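Diaper pails & small lidded bins: your questions

20/03/2019
Posted by the Tasteo Home help desk
21 shares | 5 comments

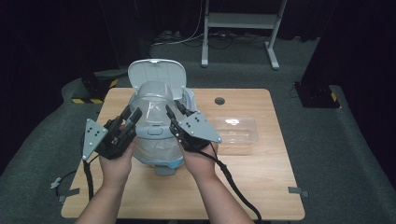 White and gray pail, lid up, with a pale blue-tinted liner over the front.

We get the same emails over and over so putting the answers in one place. Mostly diaper pails, but a lot of it goes for any small bin with a lid and a liner (bathroom, cat litter, compost caddy). Skip to what you need.

Do I even need a special pail?
No. Plenty of people use a plain step can and take it out every night. A pail with a tight lid buys you a day or two between trips, that's it. If you live on the fourth floor with no elevator, worth it. If the trash cans are right outside the back door, maybe not.

What size?
Smaller than you think. A big one just means older diapers sitting at the bottom. For one baby, something knee high is plenty. Twins, get two small ones, one upstairs and one down.

Brand liners or regular bags?
Depends on the pail. Some take any kitchen bag, some only work with a refill ring or cassette. Check BEFORE you buy, the pail is the cheap part. Over a year the refills can cost more than the pail did. If it's a hand-me-down, look up whether the refills are still sold.

The bag keeps slipping down inside. Help
Most common one we get. Things to try:
- Fold more over the rim, a good hand's width
- Push the air out from the inside with your fist before you close the lid
- Go up one bag size
- Big rubber band around the rim. Ugly, works
If there's an inner ring, make sure its seated all the way round. Press and listen for the click, on the ones that click.

Bag puffs up like a balloon when I put it in
Trapped air. Poke the bag down to the floor of the pail, run your hand around the sides, let the air come out between bag and wall. Don't poke holes. People poke holes. Then they write to us about leaks.

It smells even when it's empty
Plastic holds on to odor. Wash with dish soap and warm water first, then rinse with white vinegar and water, then leave it outside with the lid open for an afternoon. Sun helps a lot. Don't forget the underside of the lid and the hinge, thats usually where it's coming from. An old toothbrush gets in there.

Can I use bleach?
A little, diluted, rinsed well, window open. Never with vinegar. Never right after vinegar either. And never in a pail that's had wet diapers in it until you have rinsed it out properly, urine has ammonia and you do not want that mixing with bleach.

Baking soda?
Yes. Couple of spoonfuls in the bottom under the bag, change it when you change the bag. Coffee grounds also okay but they get everywhere. Skip the scented oils, you end up with lavender plus diaper. Worse.

How often should I empty it?
Every two days, every day in summer. Once the baby is on solid food you'll want every day no matter what the box says. Solids go in the toilet first.

Do cloth diapers go in the same kind?
Different setup. Cloth wants some air so a washable bag in an open bin is better. A sealed pail will hold the wet in and you'll get mildew by laundry day. No soaking in a bucket on the floor if there's a toddler in the house.

My toddler can open it
They all figure it out. Move the pail into a closet, or put a cabinet strap across the lid. Keep the spare bags up high too, and the refill rings. Plastic bags and small kids, don't take chances.

Lid won't stay shut / won't stay open
Look for bag caught in the hinge. Nine times in ten it's that. If it's the catch, wipe it with a damp cloth, powder and lotion gum it up. Still loose, write to the maker, some will send a new lid for free.

Do you sell replacement parts?
Only for the Joltano and the Shi pails. Lids, rings and hinge pins. Joltano parts ship from our Skamau warehouse, allow 5 working days. The older Joltano lid (part 1407) was out of stock since November but is back now, 400 on the shelf as of this update. Shi rings come in pairs, we can't split them, sorry.

Can I return a pail I've used?
Not once it's had a diaper in it. Unused, in the box, 21 days. Liners can go back if the pack is sealed.

Can old pails be recycled?
Sometimes. Look for the number stamped on the bottom and check with your town. Take out any springs or metal bits first. Or just clean it really well and keep it for something else, they make good bins for birdseed, dog food, potting soil, garage rags. Label it though!!

I'm done with diapers, how do I get the last of the smell out?
Wash as above, stuff it with crumpled newspaper, shut the lid, leave it for a week. Change the paper and do it again. If it still smells after the second go, it's staying in the garage.

My question isn't here
Use the contact form and tell us the make and where you bought it. Photo of the bottom label helps more than anything, half the emails we get just say "the white one".

Tasteo Home | Contact | Shipping & returns | © 2019 Tasteo Home | Back to top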